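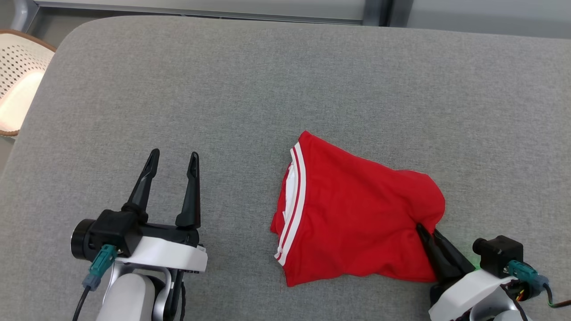 Right gripper closed on a corner, left one open and waiting.

Teaching a robot to fold sports kit: tips from the Cliderstead workshop

We've been steering our two-armed robot through the laundry by remote control, and football kit is brilliant practice stuff! It's slippery, it's stripy and it never lands the same way twice. These are the habits that have stuck.

Start from a heap. It's tempting to lay everything out nicely first, but the robot will be handed heaps in real life, so drop the garment and leave it.

Work on plain grey fabric if you can. Red shows up beautifully against it, and a bit of texture stops the cloth skating off when you pull.

Pinch corners, and only a little way in. Grab too deep and you pick up two layers (we've all done it).

Move one hand at a time until you're comfy. Park the spare gripper open, fingers up, close enough to join in.
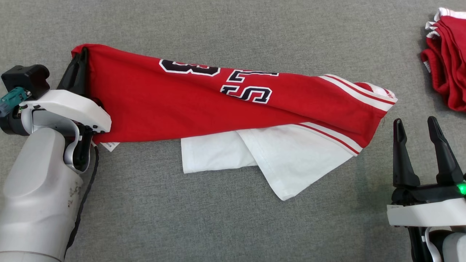

A numbered jersey held by its left end, with a white garment underneath.

Twisted shirts are the fun ones. Keep hold of the end you've got, lower the rest until it touches the surface, then go looking for a second corner with the other gripper. Trim is a great guide here – follow the stripes and you'll usually find a hem.

Keep your finished pile well out to one side, or a sleeve will drag it along.

Don't bin the fumbles! If you drop a corner and pick it up again smoothly, save that run. Our folding got much steadier once we kept recoveries in the mix.

Take a break every 30 minutes. Tired hands make jerky demonstrations, and the robot will copy every wobble. We reached 500 saved folds in October and we're at 785 now, mostly in short sessions with plenty of tea.

Next up at Cliderstead: socks, in pairs. Wish us luck!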